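Cooking & Small Appliances > Rice cookers

Rice cooker: water lines inside the pot are nearly gone, how do I measure now?

Posted by Joltelska
Viewed 1,201 times

I have a basic white rice cooker, the kind with one switch, a lift-out metal pot and a separate glass lid. I've had it for years and it still heats fine. The trouble is the marks on the inside of the pot. They were never very deep and after a lot of washing I can barely make them out. I can find a couple of them if I tilt the pot under the kitchen light, but I can't read any numbers.

The measuring cup that came with it is long gone, and so is the booklet. I've been guessing for the past month. One batch came out like porridge and the next one had a hard layer on the bottom that took an overnight soak to get off. I cook plain long grain most of the time and short grain now and then, usually for two people.
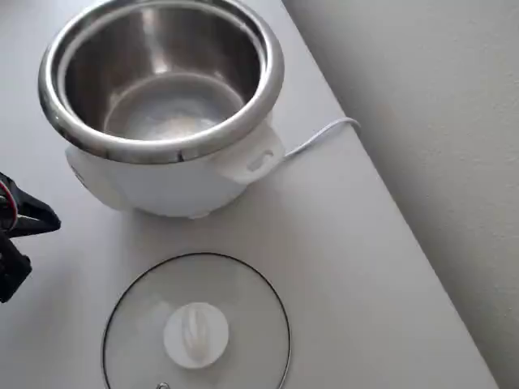

The cooker with the lid off and the pot in place.

Two things I'd like to know. Is there a water amount that works without the lines? And can I scratch or paint new lines on the inside of the pot, or is that a bad idea? I would also like to stop it from bubbling over at the lid, but that's less important.

I did look for a replacement pot. The shops near me only sell whole cookers, and I don't want to throw out one that works.

Irfan Gondal
Marked as helpful by the poster

You don't need the lines. Pick any cup and use the same one for the rice and the water. It doesn't have to be the cup from the box. The ratio is what counts, so a coffee mug is fine as long as you don't switch mugs halfway.

For long grain in a simple one-switch cooker, start with one cup of rice to one and a half cups of water. For short grain, rinse it well, drain it in a sieve, and use one cup of rice to one and a quarter cups of water. If you don't drain it properly you are adding water you haven't measured, and that could be where your porridge came from.

Small batches are harder than big ones. With one cup of rice a fair share of the water goes off as steam, so you may need a splash more. With four cups you can go a little under. Write down what you used and change it by a couple of spoonfuls next time. It took me three tries to get mine right.

If you would rather weigh it, I do 300 grams of long grain and 450 grams of water, straight into the pot on the scale. Take the pot out of the cooker first, and wipe the outside dry before it goes back. Water on the heating plate will hiss and can leave marks.

Don't scratch new lines in. Rice sticks in scratches and they are a pain to clean. Don't paint inside the pot either. If you want something to go by, use a clean wooden spoon handle as a dipstick. Measure the right amount once, stand the handle straight up on the bottom, and cut a small notch at the water level. It only works for that one amount of rice, so I have two notches on mine, for two cups and for three.

For the hard layer — when the switch pops up, leave the lid on for ten minutes, then fluff it from the bottom and unplug. If yours goes to a warm setting and sits there for an hour, the bottom will dry out whatever water you used.

Shahbazi

Finger method. Level the rice, rest your fingertip on top of it, add water up to the first joint. My whole family does it this way and we have never measured anything.

Firnitz

The finger method is OK for a medium batch but I wouldn't trust it for one cup in a wide pot. It comes out too wet for me.

On the bubbling over, that is mostly starch. Rinse until the water is nearly clear and don't fill the pot more than halfway with rice and water together. A little oil helps too, half a teaspoon. If your lid has a steam hole, check that it isn't plugged with dried starch. A toothpick clears it.

Joltelska

Thanks. I did the one to one and a half with a mug last night, drained the rice first, and it was good. A bit firm at the edges, so I'll add two spoonfuls next time. Going to notch a spoon this weekend.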